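# Budgeting a two-arm tabletop cell

Start from the booth and work inward. Most first budgets are written the other way around, with the arms on line one and everything else lumped under "misc."

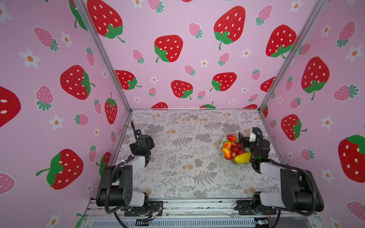
The arms are the part with a quote attached, so they get the attention. The costs that overrun are the rail, the enclosure, the cabling, the spare gripper parts and the hours spent putting it all together. The steps that follow cover a cell with two small arms on a shared base, a table they can both reach, and walls on three sides. Larger arms follow the same order, but the guarding rules change and need their own budget.

## 1. Write down the task before asking for quotes

One paragraph is enough. State what gets picked up, the heaviest item, the widest item, and whether both arms need to reach the same spot. For example:

> Move artificial fruit between a glass bowl and the tabletop. Either arm may pick. Items range from a mango down to a cherry cluster with stems.

That paragraph decides three things on the quote:

- **Payload.** Include the weight of the gripper. Vendors list payload at the flange, and a gripper with its bracket can use up a large share of it.
- **Opening width.** Measure the widest item and add clearance on both sides. Round items need more.
- **Finger type.** Thin fingers get in between items in a bowl. Wide pads hold better on large items. Buy one set of each if the task mixes sizes.

Send the same paragraph to every vendor. If Hondberg quotes on one task and Destum on another, the prices can't be compared.

## 2. Size the table from the reach

Take the working reach, which is shorter than the maximum reach on the data sheet. At full extension the wrist has few usable angles left.

1. Mark the two base positions on the floor with tape.
2. Draw the working radius from each.
3. The overlap is where shared tasks go. The table should cover the overlap and not much more.
4. Check the folded position. Each arm needs room to stand upright at its own side without touching a wall.

A square top is the easiest to buy and to replace. Order two. Tops get scratched, and a printed one may be out of stock by the time a replacement is needed.

## 3. Price the base as its own line

Both arms should bolt to one rigid platform. If they're on separate stands, any bump to one stand means calibrating again. Aluminum extrusion is the usual choice and is sold by length, with a charge per cut.

Include in this line:

- extrusion, brackets and T-nuts
- mounting plates, if the arm's bolt pattern doesn't match the slot spacing
- bolts, with at least 12 spare in each size
- vented covers for anything that runs warm under the platform
- mounts for small circuit boards

The last item is left out of nearly every first draft. Boards end up fixed to the rail with whatever is on hand, and the wiring gets pulled. Lindov sells a slot-mount carrier that fits most small boards. A printed bracket also works.

## 4. Walls and posts

Walls keep the background constant for the cameras and stop dropped items from rolling off the back. Panels on the back and two sides, joined at the rear corners by posts, are sufficient for small arms.

Decide early whether the surfaces will be plain or patterned. If the plan calls for changing backgrounds, buy wallpaper by the roll and panels that can be lifted out. Haf Sayce re-covered all three walls of our second booth in 60 minutes with removable paper. The first booth had glued panels, and the same job took two people most of a day.

Buy enough paper for one full re-cover from the same batch. Color varies between batches.

## 5. Cables and hose

Measure cable runs with the arm at its worst pose, then add a service loop at the base and shoulder. Corrugated hose is cheap. Buy one size larger than the bundle needs so connectors can pass through it.

Check these on paper before ordering:

- Does the loop clear the table edge when the arm reaches forward?
- Can the hose be opened along its length, or does the whole bundle have to come out to replace one wire?
- Is each arm on its own power supply, with its own switch?

## 6. Spares and props

Hold one full set of gripper fingers per arm and one complete spare gripper per cell. Klinhom ships fingers in pairs. Ask for the lead time in writing.

Props are a consumable. Glass bowls chip. Artificial fruit loses stems and paint. Put $194 per year against props for each cell and adjust it after the first April review.

## 7. Assembly hours

Labor is a line. Record it even if the people doing the work are already on salary, or the second cell will look more expensive than the first.

| Item | Who signs off |
|---|---|
| Task paragraph | Sioned Vaughan |
| Arm and gripper quotes | Clyde Park |
| Base, walls, posts | Haf Sayce |
| Cabling and power | Issa Issa |
| Final total | Bleddyn Samuel |

For everything except the arms and grippers, allow up to $4,000 for a first cell. Reuse the cut list for the second.

## 8. Order of purchase

1. Arms and grippers, on the longest lead time.
2. Extrusion and plates, once the arm drawings are confirmed.
3. Tabletops and panels.
4. Cable, hose, power supplies.
5. Props and wall coverings.

Don't order extrusion from the brochure drawing. Request the current mounting drawing with a revision number and attach it to the purchase order.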